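Kestovari mug cell: set-up and upkeep notes

Scope
Simulated tabletop cell, one Franka Emika arm with a black gripper, used for mug grasping. Covers loading, zeroing and repair of the cell files. Training code lives in the Tellelden repository.

Loading
Start the simulator, load the cell file, then the room file. Loading them the other way round drops the table collision mesh. Allow 30 seconds for objects to settle before sending the first command.

Zeroing
Run the zero routine after any change to the gripper model. Joint error should stay under 2 mm at the fingertip over 12 test poses. If it does not, reload the wrist offsets and repeat.

Known faults
Fingers pass through the mug wall: contact step too long. Set solver iterations to 100.
Wrist view shows the wrong side of the hand: camera parent reset by the room file. Reattach it to the wrist link.

Upkeep
Object meshes: Hala Darwish. Gripper model and contact settings: Italo Sartori. Send faults with the log attached.
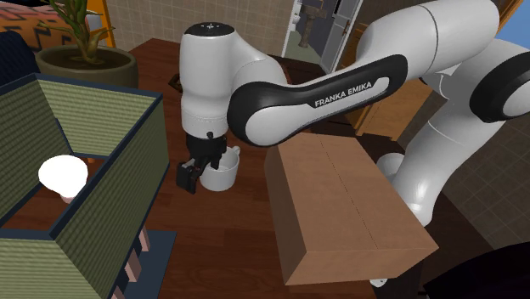
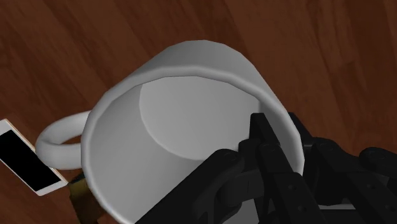
Simulator renders, white mug on the table. First: arm over the mug. Second: close view, one fingertip inside the rim.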